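April 1, 2025

Writing this fast before I lose it, bus in half an hour and my wrists are cooked.

Fruit day again. Teleop all afternoon, me on the leader arms, Teodoro Mercado on the laptop calling start and stop. We're at 1,113 good demos for the basket task, which sounds like heaps until you remember the number on the whiteboard is 1,341 and that somebody (me) promised it by the end of the week. Kamden wants the lot in one go so they can train over the long weekend. Fine. Fine!

Slow start. Follower wouldn't come up, then it came up and the left gripper was reading half open when it was shut. Recalibrated twice. Second time I did it properly, with the sheet, not from memory. Forty minutes gone and nothing to show for it. Note to self, do the calibration the night before, I write this every time.

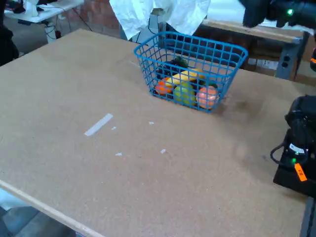

Basket on the table with the toy fruit in it, tape marks still down.

Anyway. The task is dumb on paper. Banana out, banana back in. I could do it with my own hand in my sleep. But through the arms you lose all the feel, you've only got your eyes, and everything you do gets written down, including the little wobble while you make up your mind. Teodoro reckons the wobble is the worst thing in the whole set. The model learns to hesitate. He played me one of mine from November next to a rollout from the Lalix checkpoint and there it was, same little stutter over the rim, same spot. Horrible. Like hearing your own voice on an answering machine.

So the rule this week – decide before you move. Look, pick the spot, breathe out, go. If you change your mind, bin it and start over. I binned 16 today. Felt bad about the first few and then stopped caring.

Bits I want to remember about the reach:

Come in high. Always. When I come in low I clip the rim and the basket shuffles a centimetre and then the start position's off for the next one and Teo has to get up and fix it, and he sighs.

Slow down late, not early. I was braking way too soon and the episodes were running long. The good ones all have the same shape, quick and then soft at the end.

Don't look at the other gripper. It's just parked. I keep drifting it whenever I look at it, my left hand follows my eyes somehow.

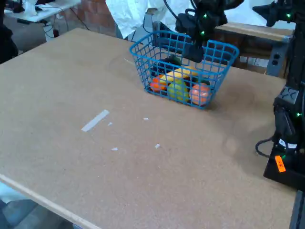 Gripper down at the back of the basket.

The back of the basket is the hard one by the way. From my seat the depth just goes, you think you're over the fruit and you're over the wall. Started using the wrist view for the last little bit and it helped a lot, though it's a funny mental switch, one picture to get there and another one to close. Teo says Vaughan's crew do the whole thing off the wrist view and never look up. Can't imagine. I'd be sick.

Lunch at two, standing up. Cheese sandwhich. Phone call from the Drakeleo people in the middle of it, they want to know if we can do the same task left-handed, as in mirrored, as in another 600. I said I'd ask. I did not ask. I'll ask tomorrow.

After lunch was much better. Don't know why, maybe just warm. Got a run going where I wasn't thinking at all and Teodoro was only saying "go" and "good", "go" and "good", like a metronome. The grip is the nice part once you get it. You squeeze the trigger a bit past where you think it's needed and then hold, don't fiddle. If the banana's going to swing it'll swing, let it settle, then lift. Earlier I was chasing the swing and making it worse, same as a kid carrying a full cup and staring at it.

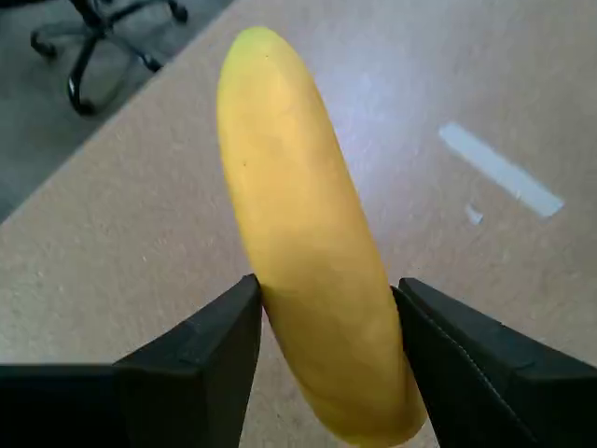

Banana between the fingers, wrist view.

Had a bit of an argument (friendly) about what counts as a good grab. I say anywhere along the middle is good. Teo wants some ugly ones left in, near the end, a bit crooked, so long as I recover and finish it clean. His point is the robot's going to get ugly ones whether we like it or not and it'd better have seen what to do next. My point is that an hour ago he told me my wobble was poison. He says a recovery isn't a wobble. I think he's right but I didn't say so. We're tagging them seperately so the training people can chuck them if they want, new column in the log, R for recovered. I need to go back and tag yesterday's too. Ugh. Put that on the list.

Also argued about the tape. I want to pull all the old bits up and start with a clean table, he says leave it, half the demos have it in view already and if we change it now we've got two different tables in one set. Ok yes. Leave it then. Drives me nuts though.
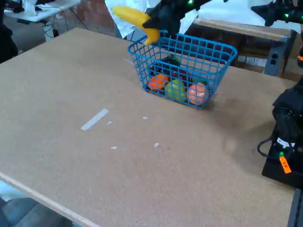
Release is still my weak spot. I open too fast. If I let go high the banana bounces on whatever's under it and could end up any old how, and then the next start isn't a real start. Lower, wait, open slow, and straight up on the way out, no sideways. Straight up! I wrote UP on the back of my hand in pen and it did actually work, Teo thought it was a phone number.

Things for tomorrow:
ask about the mirrored set (do it first thing, don't chicken out)
calibration tonight – too late, ok first thing then
tag yesterday's R ones
chair's too low, find the one I had last week
back up the drive before anyone touches anything
wrist stretches, the physio ones, not just shaking them about

Didn't get to try Teo on the arms. He keeps saying he's hopeless at it but we do need a second person in the set, if it's all me then it's only ever going to move like me, and I'm not sure that's what anyone is paying for. Might swap after morning tea. I'd quite like to be the one who says go.

Last thing, did a few extra after he'd packed up his bag, just practice, recorder off. Three in a row came out really smooth and of course none of them are saved. Teo was at the door with his coat on laughing at me. Typical. Right, bus. Running.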